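Sorting and Folding Small Laundry at a Shared Table
Project report, Household Methods module
Satish Kandpal and Narendra Bansal
22 July 2020

1. Purpose

The project looked at how small items of laundry are best sorted when only one table and one basket are available. Small items were defined as socks, face cloths and dish cloths. Shirts, sheets and towels were left out. The starting point was a complaint in our residence survey from March, in which 61 residents named unmatched socks as the main problem with the shared laundry room.

2. Work surface and basket

All sorting was done on a light wooden table. The basket stood near the middle of the table, and items were put down on the bare wood in front of it.

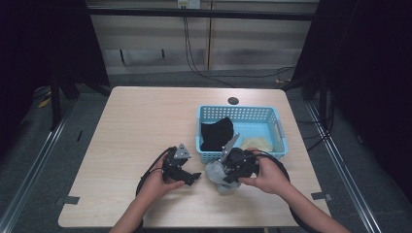

Two starting layouts were compared. In layout A, all items begin in the basket and are taken out one at a time. In layout B, the basket is tipped out and the items are returned to it after sorting. Layout A needs less table space. Layout B lets the sorter see every item at the start, but the pile has to be spread by hand before any pair can be found.

A rule was set for both layouts: an item may be put down only once before it is paired or folded. Items that broke the rule were entered in the log as repeats. 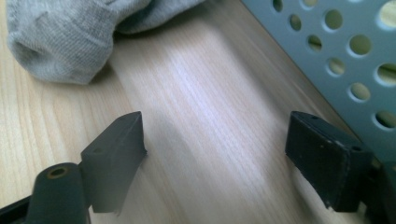
Repeats were more common with layout B. Most of them were single socks that were picked up, compared with the wrong partner and put back in the pile. Gray socks were the worst case, as small differences in shade are hard to judge under the ceiling lights. Rib pattern and cuff length were better guides than color.

3. Procedure

The log covers 300 items over 2 sessions. Each item was lifted, shaken out once, laid flat and then folded or paired. Socks were paired heel to heel and folded at the ankle. Rolling was tried and dropped - rolled pairs took up more height in the basket and came apart when the basket was carried.

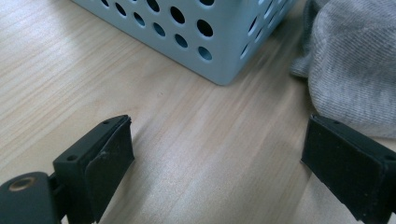

Figure 3. Gray knit fabric beside the blue basket on the tabletop.

4. Results

Layout A gave fewer repeats in both sessions. Over 140 items were handled with it before the first repeat was logged. Sorting time per item was close to equal for the two layouts, so the choice comes down to table space and repeats.

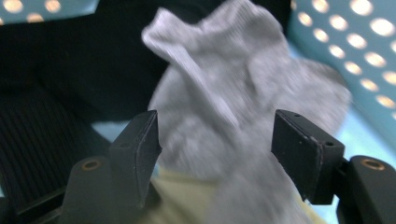 Shaking out was the least consistent step. Some items opened fully with one shake, while others had to be straightened by hand. A sock that is lifted crumpled, with its cuff folded and twisted as in Figure 4, should be straightened at the cuff before it is compared with another. Cuff length cannot be read otherwise, and the pairing test in Section 2 depends on it.

5. Limits and further work

Both authors did the sorting and knew which layout was being tested. Only one basket was used. A second basket for unmatched socks would probably reduce repeats further, and this should be tested with layout A first.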